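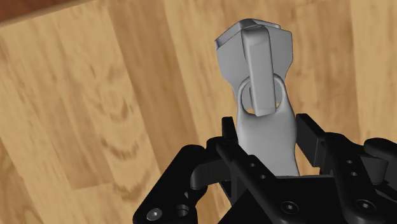

A grey part on a wooden surface, its lower end between the fingers of a black gripper. Computer render.

Vikmont opens second storage site in Hermont

Removals and storage firm Vikmont will open a second storage site in Hermont on Wednesday, adding 1740 square metres of space for household and office goods.

The building, on the Macedo trading estate, was used by a flooring wholesaler until last year. It has 33 drive-up units on the ground floor and a separate hall for stacked crates. Eight new jobs have been filled, most of them driving and packing posts.

Sosina Weldu, who manages the firm's storage side, said the older site in Stadard had been full since spring.

"We were turning people away, or sending their furniture 90 kilometres and back," she said. "Families between two houses don't want to wait a week for a cot or a box of school clothes."

Customers with goods at Stadard can ask to have them moved to the new site without charge until the end of August. Requests must be made in writing, and the inventory will be checked and signed again on arrival. Existing contracts — including cover for damage in transit — carry over unchanged.

The site office will open at 7.30 am on weekdays. Saturday access is by appointment only, and there will be no access on Sundays for the time being.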